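Home | Tapes | Dispensers | Baskets & Trays | Trade Account | Contact

Hosten Low-Tack Masking Tape, Blue

Every masking tape on the market promises a clean line and clean removal. We stock Hosten because it managed the first on most surfaces and the second on smooth ones. On bare paper we would not trust it, whatever the wrapper says. Press it down by hand and pull it back slowly at a low angle.

The maker also claims it can stay up for weeks. Ours came off painted plaster happily after 2 days, and that is as far as we will vouch for it. The Trostov version costs more and we could not tell the two apart. Kelau is cheaper and tears if you look at it sharply. 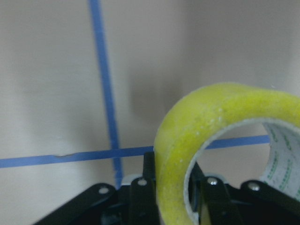
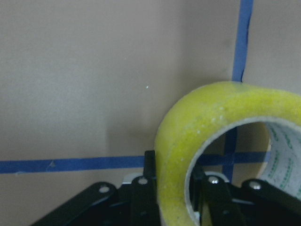 Blue tape marking out squares, with a yellow basket:
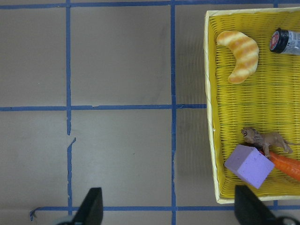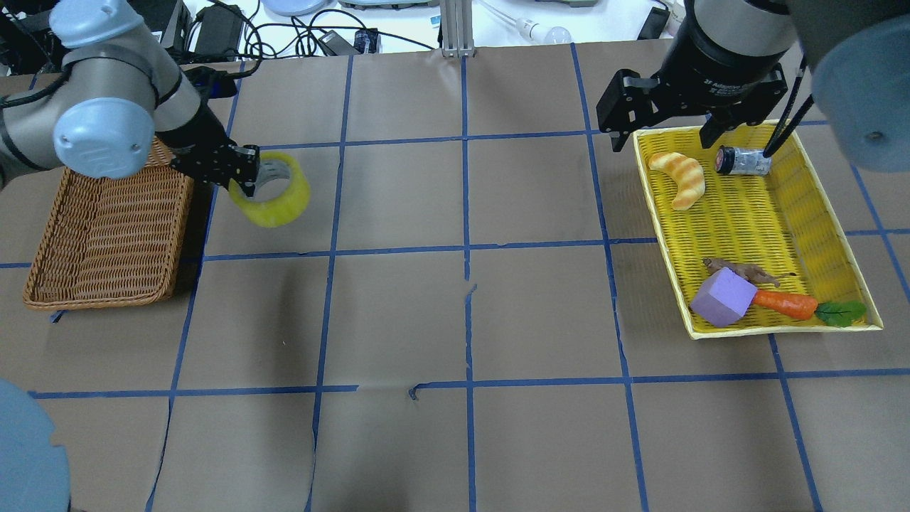 Will it hold a parcel shut?
Use packing tape for that. Low-tack adhesive is made to let go, and it will let go of cardboard somewhere between you and the post office.

Stock code 1571. Sold singly or in a box of almost 135, the shortfall being whatever the warehouse has opened for samples. We invoice what is in the box. The "professional grade" label is Hosten's wording and we have never found out what it means. Han dispensers fit, with some persuasion. Orders placed before noon on Monday usually leave the same day.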